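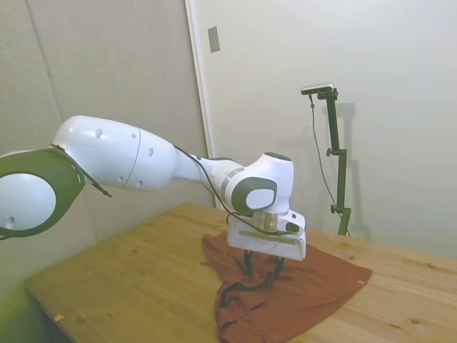 The arm at the Skirnidside workshop, with its gripper at a rust-red cloth.

In a shared workshop on Farquharson Street, members of the Skirnidside cooperative are building a machine to fold laundry. The project, named Skollo, entered its second year in August and has cost its members $913 in mounts, cables and replacement fingertips. The arm itself is on loan from a technical college in Drindstead.

Yupin Jaidee, who directs the project, regards crumpled fabric as the hardest material the group has attempted. A box keeps its shape when it is lifted. A cloth does not, and the software must find a usable edge again after each grasp.

The group has logged 853 attempts to date, of which 97 ended in an acceptable fold. Members meet at 7 p.m. to review the results and adjust the grip settings. Work on sleeves will begin in the fall.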